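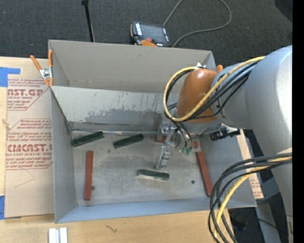
Allard Hardwax Oil, clear matte, 25 oz can
Reviewed 16/09/2026

Tested on three bench tops and one shelf, all unfinished when work began. Two of the tops are maple, the third is birch, and the shelf is an offcut of the same birch. Application followed the sheet in the lid: sand to 120, vacuum, thin coat with a white pad, wipe off after 10 minutes, second coat the next day.

Coverage. Allard claims 200 square feet per can for one coat. The first coat on maple came close to that. Birch took more, and the end grain of the shelf drank a third pass before it stopped looking dull. Buy by the two-coat figure and ignore the number on the front.

Working time. Ten minutes is correct at 68 degrees. At 80 degrees the oil started to drag at six, and one section had to be loosened with fresh oil before it would wipe clean. Work in strips no wider than your reach.

Color. Slight warming on maple, less than with the Wanance oil we used before. On birch the change is hard to find next to a bare piece. The sheen is even, with no lap marks where strips met.

Cure. Dry to the touch overnight. The sheet says light use after two days and full hardness after 10. We set a water glass on the shelf at day three and got a faint ring. The same test at day 12 left nothing. Coffee wiped up after an hour left nothing either. Full-strength degreaser dulled a spot, which came back with a dab of oil and a pad.

Wear. One maple top has been in daily use since December. It has picked up dents, as bare maple would, and the finish has thinned along the front edge where sleeves rub. Spot repair took a few minutes and does not show. This is the main argument for an oil over a film finish: the Jarolmont polyurethane on our older bench can't be patched without sanding the whole surface.

Can and lid. Poor. The lid is a press fit, and oil in the rim glues it shut. A skin had formed on the remaining third after a month. Decant leftovers into a smaller jar.

Rags. Lay them flat outdoors or soak them in water before disposal. The warning is on the back of the can in very small type and ought to be on the front.

Rating: four out of five. One point off for the can and the coverage claim.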